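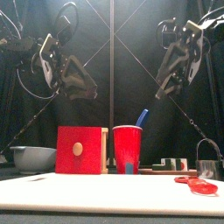 Tonside is a scene-by-scene index of the Kadberg novels, all 39 of them, from the first skinny paperback to the doorstop that closed the Safavi war. I started it because I wanted to know which book had the chapter where the crew of the Tratance gets snowed in with the tax inspectors, and I couldn't find it anywhere. (Book 17, chapter 6. Still wonderful.) The index grew from there into 2425 scene entries, and if you love these books I think you'll have a great time rummaging around in it. Rummaging is pretty much what the Tratance crew does for a living, and whenever the books get to the salvage bench I imagine two robot arms hanging out of the dark over a tabletop like these, grippers angled down toward the finds lined up at the back of a white board, with cable looping everywhere. The bench scenes have their own tag, by the way, and it's one of my favorites to browse.

What's in the download

scenes.csv is the main file, one row per scene.
books.csv has one row per novel, with its number in the series, its place in story order, and the edition I worked from.
characters.csv lists everybody who speaks at least one line.
ships.csv lists every named vessel, including the ones that exist only long enough to blow up.
places.csv covers planets, stations, moons, and bars. So many bars!
tags.txt explains what each tag means and where I drew the line on the fuzzy ones.
changes.txt is the running list of corrections.

Everything is plain text in UTF-8, separated by commas, with quotes around any field that has a comma in it. It opens fine in a spreadsheet. Watch out for the scene IDs, though. Spreadsheets like to turn something like 04-11 into a date, so import that column as text or you'll lose a good chunk of book 4 to the month of April.

Columns in scenes.csv

scene_id: book number, chapter number, and a letter if the chapter has more than one scene. 17-06b is the second scene in chapter 6 of book 17.
book: the series number, 1 to 39.
story_order: where the scene falls in the timeline of the series. See the note on time below, because this one is a beast.
viewpoint: whose head we're in. "Open" means the narrator is floating around loose.
present: character IDs for everyone on the page, separated by semicolons. Someone who is only on the comm counts as present. Someone who is only talked about doesn't.
place: a place ID, or "in transit."
ship: a ship ID if the scene is on board one, otherwise blank.
summary: one to three sentences in my own words.
tags: zero or more, separated by semicolons.
spoiler: 0, 1, or 2. Zero is safe, 1 gives away something in that book, and 2 gives away something about the whole series.
sure: "yes" or "no." A "no" means I made a judgment call on at least one column and would be happy to hear arguments.

How the scenes were split

A new scene starts when the place changes, when the viewpoint changes, or when the book prints a line break and skips ahead in time. Two out of those three happening together is still one new scene. I tried a finer split early on, where every arrival and exit made a new row, and it was miserable to read. The dinner party in book 22 alone came out as a whole page of people going to get more wine.

Chase scenes break the rule. A chase that runs through four decks and a cargo lift is one scene, and the place column gets wherever it started. I went back and forth on this for months and I'm happy with where it ended up, but if you're mapping movement through the ships you'll want to read the summaries too.

Letters, log entries, and the little fake encyclopedia bits at the top of chapters aren't scenes and aren't counted. The exception is book 31, which is told completely in letters. Each letter there gets a row, and the viewpoint is whoever wrote it.

The note on time

Story order is hard! The series was written out of sequence, and it has prequels, a prequel to one of the prequels, and the time loop on Safavi that goes around and around for most of book 28. For the loop I numbered every pass separately, so the same morning shows up as a string of different story_order values. That's how the crew lives it, and it makes the reading order work if you sort on that column and go straight down.

Flashbacks are placed where they happened, with the tag "flashback" on them. Dreams are placed where the dreamer is sleeping. Visions of the future are placed where the person having the vision is standing, even when the vision later comes true, and when it does come true the real event gets its own row. I'm pretty proud of how clean this turned out. Sort by story_order, filter to one character, and you can follow a whole life from childhood on, in a way the books never let you do in one go.

Tags people ask for most

bench: somebody is sorting, cleaning, or arguing over salvage.
standoff: weapons out, no shots yet.
trade talks: the series does these so well, and they nearly always go bad.
mess hall: meals and gossip. Read a few of these in a row and you'll understand why fans keep coming back.
old ruins: anything built before the first settlers.
bluff: one of the crew pretends to be someone they aren't.
goodbye: bring tissues.

There are more in tags.txt. A scene can carry as many as it needs, and the record holder is the wedding in book 36, which picked up nearly everything on the list.

Known gaps

The two printings of book 9 don't match. The later one drops a chapter and moves a fight from the docks to the engine room. I indexed the earlier printing and put the differences in changes.txt.

Minor characters who share a name are a mess in books 1 through 5. There are several dock guards who may or may not be the same guard, and I've given each one a separate ID until a book says otherwise.

Short stories, the comic, and the radio play are not included. I'd love to get to the short stories someday.

The summaries for the early books are shorter and a bit stiff. I got better at it as I went and started having more fun, and I've only rewritten books 1 and 2 so far.

Using it

The summaries are mine, written from scratch, and there is no text from the novels in any of the files. Use the whole thing for anything you like: reading guides, fan wikis, wall charts, a program that picks you a random mess hall scene on a bad day. A mention of Tonside would be lovely. If you change the data and pass it on, please add a line to changes.txt so people can tell the versions apart.

If you're new to the series, filter the spoiler column to 0 before you do anything else. That leaves 900 scenes, which is plenty to get a feel for the place and decide where to jump in. My vote is book 7. It has the Tratance at its most broken down, a really good villain, and you don't need to know a thing going in.

Sending corrections

Please do! Open an issue with the scene ID, the column, what it says now, and what it should say. A chapter number is enough to back it up, since page numbers shift between editions. I go through the pile on Wednesday evenings with a pot of tea and the books stacked up next to me, and small fixes usually go in that same night. Arguments about the time loop take longer, and I enjoy those the most.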